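Handout 6: Evaluating a Packaged Demonstration-Capture Kit
Course: Applied Manipulation, Maltville campus
Instructor: Tín Đặng. Lab sections: Nhàn Hoàng
Revised May 20, 2020

Reading before lab: the Follis user manual, chapters 2 and 5, and the Tandik quote sheet posted with this handout.

1. What is on offer

Follis is a hand-held gripper kit sold by Tandik. The operator carries the gripper by hand and performs the task directly. There is no arm in the loop. Video from the gripper is used later to train a policy that runs on an arm with matching fingers. Tandik sells the kit in two forms:

Base kit: one gripper, one charger, recording software for a single seat. List price $682.
Paired kit: two grippers, a head camera, and software that lines up the streams. Price on request.

Aranda is the separate labeling service. It is billed by the hour of footage and is not required. Treat it as its own line in your cost table, since a lab that labels in-house will not pay it.

2. Criteria

Score each item from 0 to 5. Half points are allowed. A score with no note next to it will be returned.

a. Setup time, from closed case to first usable recording.
b. Field of view at the fingers.
c. Behavior with soft objects.
d. Operator fatigue over one session.
e. File handling and export.

Criterion (c) carries double weight in this course. Rigid blocks are easy for nearly every gripper on the market and tell you little about the difference between products. Cloth changes shape when touched, hides parts of itself, and can cover the fingers or the lens. A vendor demo with plastic cups does not answer the question.

3. Work surface and labeling

Cover the work surface with one plain sheet in a color that contrasts with the test cloth. Do not iron it. Small wrinkles are part of normal use, and a policy trained only on a perfectly flat background often fails on an ordinary one. A deep fold is a different matter – it can catch a fingertip, so smooth out anything that stands up.

Put a written label on each gripper before recording. In a two-handed session the left and right streams are easily swapped, and the software does not warn you. Confirm that the indicator light is on before you reach for the cloth. In the head view, check that both tools can be seen low in the picture when your hands are at rest. If only one shows up, tilt the head camera down and start over.

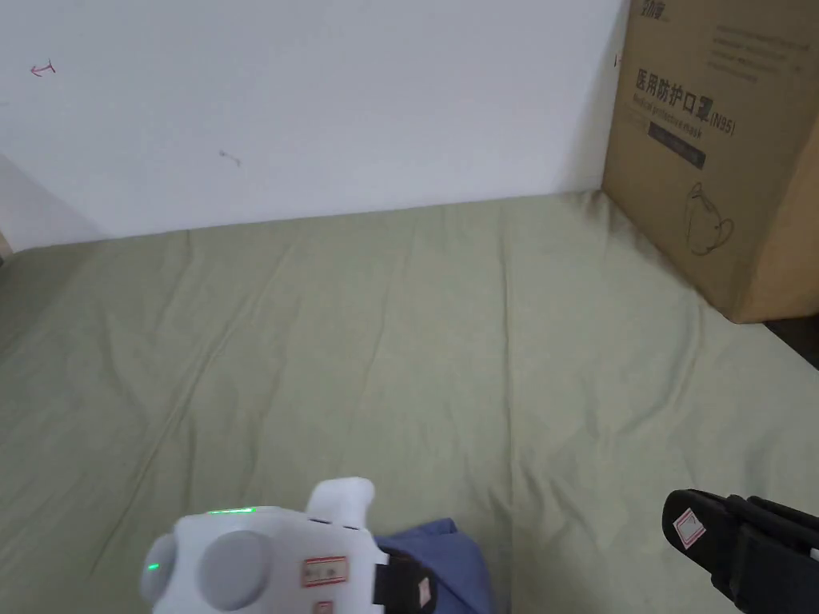
4. Wrist view and lens choice

The wrist camera uses a very wide lens. The benefit is that the fingers, the object, and much of the room stay in view together, and the background gives the tracking software something to hold on to. The costs are as follows.

Straight lines bend toward the edge of the picture. Measurements taken off uncorrected images are not valid. Run the calibration file first.

The corners carry no information. The usable picture is a disc, and any crop applied before training should respect that.

Close material fills a large share of the view. Fabric within a short distance of the lens goes soft and can block half of what the policy needs to see.

The third point matters most for criterion (b). When you score it, look for frames in which the object between the jaws is still readable while other cloth hangs near the lens.

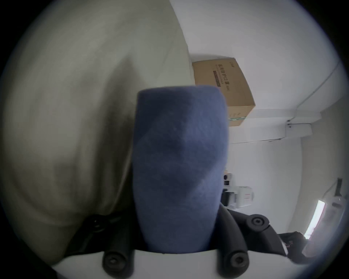
A full score on (b) requires that both fingers can be located without guessing. Take off one point if a finger disappears behind fabric for longer than a short pass. Do not take off points for clutter in the room. Background objects are acceptable as long as they stay put during the recording, and a bare room gives the tracker less to work with.

5. Results from the October section

The previous section logged 187 attempts on cloth with the base kit. Of these, 88 were kept after review. The most common reason for rejection was lost tracking, followed by recordings stopped too early. Export (e) scored low because the software wrote one folder per attempt and could not merge them. Tandik has since changed this – retest it and do not copy the old score.

6. To hand in

One score sheet per pair, a cost table with and without Aranda, and a one-page recommendation: buy, rent, or decline. State which kit form you are recommending. Send questions about the score sheet to Nhàn Hoàng before the lab section meets.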